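Okay so people keep asking me whether machines can do chores yet and I keep typing the same reply, so I'm making it a thread and pinning it. Grab a coffee.

1/ Quick background: I ran the back of a small bakery and juice counter for years (smoothies, banana bread, the whole deal) and now I write about kitchen automation for anybody who'll read it. So when I say "chore" I mean the boring stuff. Cutting, wiping, putting the knife back where it lives.

2/ My favorite test right now is fruit on a board. Sounds like a joke, I know! But you've got a curved thing that rolls, a flat thing that slides, and a blade. Most demos I get sent skip the blade completely. 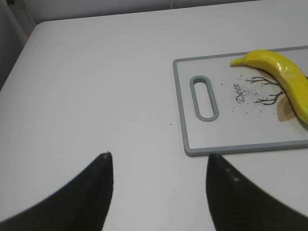

Can a robot make my lunch yet?

Parts of it, if the kitchen is set up for the robot and you don't mind waiting. A whole lunch from a closed fridge to a clean counter is still your job.

3/ And a cutting board with a cute deer on it is a sneaky good prop. Stick a busy print under the food and the software has to sort out what's banana and what's drawing. We do that without noticing. For a camera it's real work.

4/ My friend Hedvika Oravec used to run prep for a school kitchen and her line is "show me the crumbs." She doesn't care how nicely a thing gets picked up. She wants to see who wipes. I've stolen this and I use it at parties.

5/ Wiping is so underrated as a problem, you guys. Crumbs are tiny, they're all over, and they move when you touch them. You can't grab one. You have to sweep in the right direction and know when you're done, and "done" is kind of an opinion.

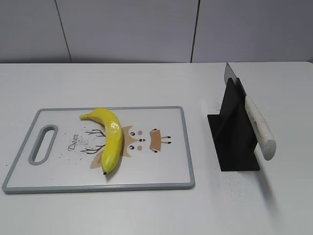

Posted by Yasuo Furukawa · Feb 26, 2022 · 38 replies

6/ Knife stands next! I love an angled stand for this, with the handle sticking out to the side where you can get at it. Compare that to the drawer at my house, where the knives live under a whisk and a takeout menu. A machine that's great with the stand may be useless with my drawer.

7/ Which is my main gripe with how this stuff gets sold. Back in December I sat through a pitch from a company called Lirker, and the arm put away the same spatula over and over, beautifully. I asked them to turn the spatula around. There was a lot of talking and no turning around of the spatula.

8/ Hado was better. They let me move things between tries and told me up front which spots would fail. They'd logged 1128 tries on one cutting task and the notes on the misses were way more useful to me than the hits. More of that please.
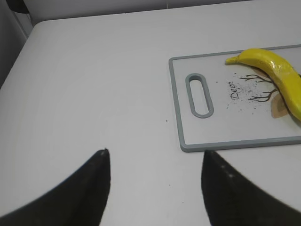
Banana, meet gripper.

9/ Somebody asked in my DMs why anyone bothers with two stubby fingers when we have five. Cheap, tough, easy to clean, and a shocking number of kitchen jobs are really just pinch and hold. Try making toast tomorrow using only a thumb and one finger on one hand. You'll get there. You'll be grumpy about the jam lid.

10/ Where pinching gets hard is a handle. A round one wants to spin. Pick up a knife by the handle and press down on something firm and the whole blade can twist on you. Your hand fixes it before you've even thought about it (mine has had years of banana bread to practice).

11/ The other thing is the view from down at the hand. You get really close to the thing you're after, which is great, and then your own fingers are in the way. A second camera off to the side helps a lot. I'd want both before I let anything near a blade in my shop. 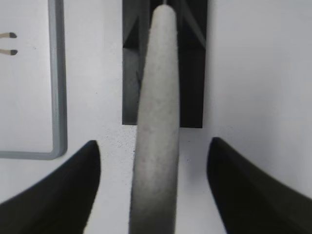
Right down at finger level. Big pale handle, not much else to look at.

12/ So shop floor or house, which comes first? Shop floor, easy. Same counter, same board, same fruit, somebody on shift who can step in. Maruyama already sells a slicer that'll do 100 bananas while you answer the phone. It isn't smart at all, it's a slicer, and I'd still buy it before an arm.

13/ At home I'd settle for one job done all the way through. Cut it, plate it, wipe, knife back in the stand. Jestau says their kit will be under 2000 dollars and do "most counter tasks." I asked which ones. Waiting on an answer, will post it here when I get it.

14/ If you work on this and you've got footage with the boring bits left in (the wiping! the putting away!) please send it over. I'd rather watch ten slow minutes of that than another sped-up omelet.

15/ Oh and for everyone asking about the banana bread, recipe's two pins down. Use the spotty ones.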